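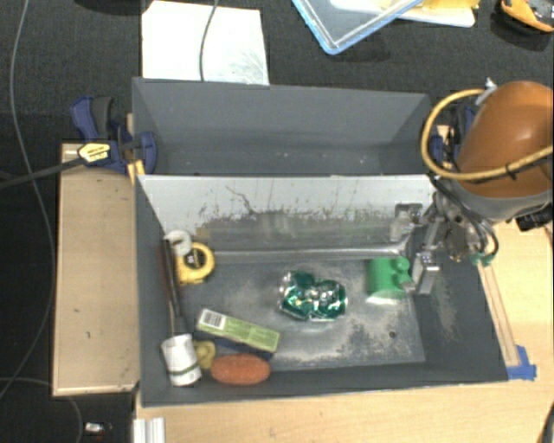 Book Review: The Salt Ledger, by Grethe Vigfúsdóttir

Reviewed for the Otville Library Reading Program
Translated by Oluf Brøndum. Dobre Press, 148 pages.

The Salt Ledger is a short novel with a narrow setting. Amiline, a widow in the fishing town of Ullari, inherits her brother's account books and finds that he had been forgiving the debts of his neighbors for years while telling her there was no money in the house. The story takes place over a single December, and most of it is spent at her kitchen table.

Vigfúsdóttir writes plainly and leaves much unsaid. Amiline is slow to pity anyone, herself included, and the author does not hurry her. The visit to the former harbor master, who owes the largest sum, is the strongest chapter in the book. Readers will disagree on whether she goes there to collect the debt or to cancel it.

The middle section is weaker. Almost 100 pages pass before the nephew is given anything to do, and his letters repeat what the reader already knows. The translation is clear throughout, although some of the dialogue is stiff.

The book is recommended for adult discussion groups, particularly those interested in questions of mercy and obligation. It contains one description of a drowning. Copies may be reserved at the main desk under shelf number 907.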